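Plitimside Boards > Home > Laundry and Closets

Winter clothes on the bed, fold or hang?

quintana241
25 January 2023
I sort everything on the bed and it takes me forever. The tall white wardrobe is right there and I still can't decide what goes on a hanger. My sister says fold it all, even the hooded stuff with fur trim. I say that squashes the fur. Who's right?

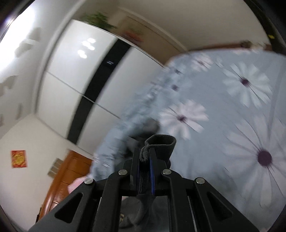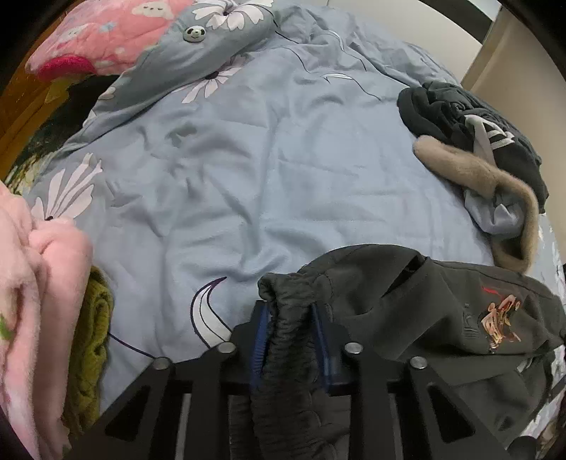
Same flowery blue bedding in both, the black hooded one is in the second.

brillthorpe_9
Hang anything with fur, period. Mine spent one winter folded in a bin and the trim never fluffed back up. Also I love that bedspread!!

Abilio Escobar
Gotta disagree. Fold it loosely with the hood on top and it's fine, I've done it for years. Hangers eat up so much room (and my rod already sags). Pants with elastic I just roll.

brillthorpe_9
Rolling is how you lose them at the back of the shelf, Abilio.

Abilio Escobar
Only if you own 1,000 pairs lol

clitascombe
Do the dark stuff last, so you don't get lint on the light blue. And that little panda on the pillow is adorable, where's it from?

quintana241
It was a gift, so no idea, sorry! OK, hanging the fur one and rolling the pants. My sister can fold her own.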